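Print this page | E-mail to a friend

Black cylinders, white shelves: your questions

Can I put dark, rounded gadgets on white shelving?

Yes, please do! Charcoal on white is my favourite pairing, and a curved shelf softens it beautifully (I've had mine since April and still grin at it).
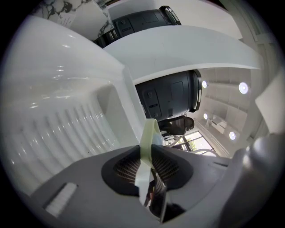 Charcoal cylinders on two levels, with veined marble close by.

Do the buttons need to face out?

I like them where my thumb lands. Lilian Rashidi turns hers to the wall, and it does look calmer!

How do I clean ribbed white plastic?

A soft dry brush, along the grooves. Then a barely damp cloth for the smooth bits.

Will marble mark?

It can, so wipe up tea quickly!

We use cookies to remember your settings. OK

Contact Jhair Ticona | © Budovia | Back to top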